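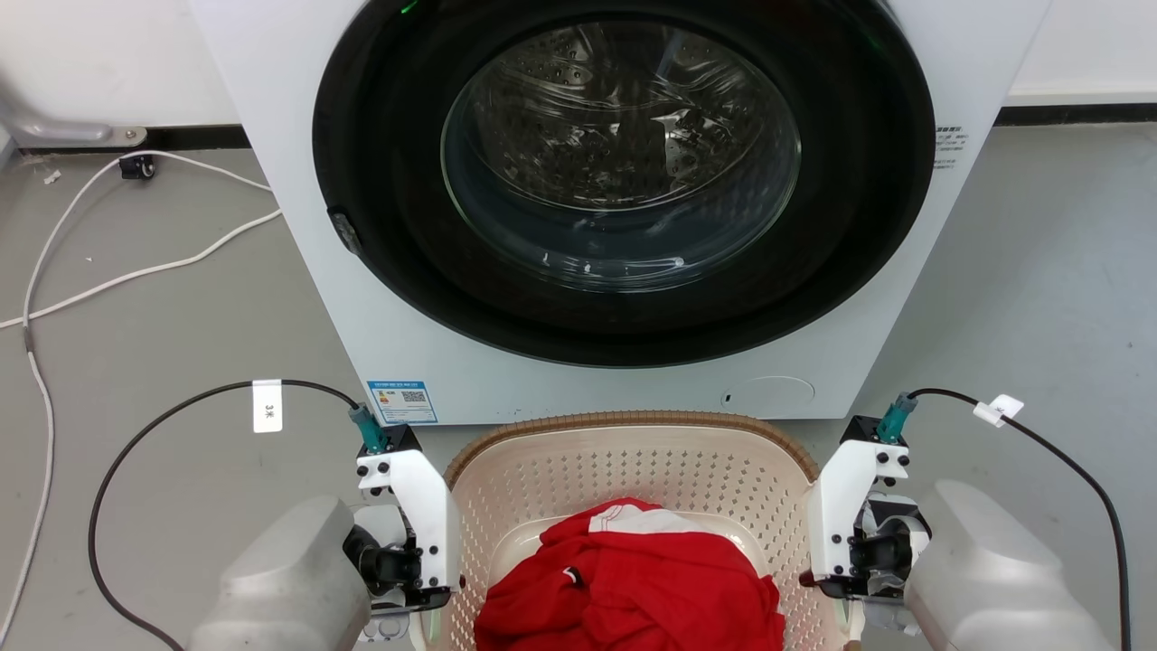 What spin speed should I use for cotton towels if they go straight into a dryer afterward?

Use the highest speed the machine offers for cottons. Water removed by spinning costs far less energy than water removed by heat, and towels don't care about creases.

Posted by drumbearing_61
Agree with the above for towels. I would add that load size matters nearly as much as the number on the dial. A single bath towel in a large drum will not distribute, the controller will try to balance it several times, and then it will either give up or spin at a reduced speed. You think you selected the maximum and you got something far below it. Add a second towel of similar weight.

Posted by Tranus
I logged this last winter with a plug-in power meter and a luggage scale. Same set of towels, same detergent, same dryer program. Washer is a Flendia front loader, dryer is a vented electric unit. Going from the middle spin setting to the top one left 481 grams less water in the load. The dryer's moisture sensor ended the cycle earlier every time. The extra electricity used by the washer motor was too small for my meter to separate from normal variation between runs.

I did not test synthetics.

Posted by lintfilter
481 grams on what dry weight? Without that the number doesn't say much.

Posted by Tranus
Fair. I have the dry weight in a notebook at the other house. Will post it in May when I'm back there. It was a normal full load, drum filled to a hand's width from the top.

Posted by ohm_sweet_ohm
I'm going to disagree with "highest speed, always." Three problems.

1. Bearings. Load on the bearings from an imbalance goes up with the square of the speed. If you run the top spin on every load for years, you will be replacing bearings sooner.
2. Pile. High spin presses the loops flat against the drum. If you then dry them on a rack, the towels come out stiff.
3. Noise. I live on the second floor over someone's bedroom.

I use one step below maximum and the dryer takes a little longer. That is an acceptable trade for me.

Posted by drumbearing_61
Point 2 doesn't apply to the question. The original post says they go straight into a dryer, and tumbling raises the pile again. Shake each towel once before it goes in if you're worried.

Point 1 is correct physics and mostly wrong in practice. The bearings I have pulled failed from water getting past the seal. Rust, then pitting, then the jet engine sound. Overdosing detergent and never wiping the door gasket did more harm than spin speed. Machines with an unbalance limit won't go to full speed with a bad load anyway.

Point 3, no argument. Wood floors are bad for this.

Posted by ohm_sweet_ohm
You see the ones that failed from water because those are the ones people bring in. An owner with a bearing that is only a bit loud keeps using it. I'm not convinced your sample tells us anything about spin speed.

Posted by drumbearing_61
Possible. I don't have data on the ones that never came in.

Posted by Huang
Does any of this change with a heat pump dryer? Ours is a Werach and it takes forever compared to the old vented one.

Posted by lintfilter
The direction is the same, the size of the saving is different. A heat pump dryer uses less electricity per unit of water removed, so each gram you spin out is worth less money. It is still worth more than the spin costs. You will notice the time more than the bill. Drying time on those is long to begin with, so a wetter load hurts. Clean the lower filter too if yours has one. Plenty of owners clean only the door filter.

Posted by Huang
Found the lower filter. It was solid gray felt. I'll run the same load again and report back.

Posted by coldfill
Side note for the original poster: check which cycle you're on before you compare numbers. On my machine the quick program caps the spin whatever the dial says. The manual has a table near the back. The delicate cycle is capped even lower. If the towels are coming out heavy, run a separate spin-only cycle at full speed and see if there's a difference. Skip fabric softener while you're testing. It leaves a coating on the cotton and you'll be changing two things at once.

Posted by Tranus
Seconding the spin-only test. Costs nothing to try.

Contact us | Terms of use | Copyright 2025, all posts property of their authors | Back to top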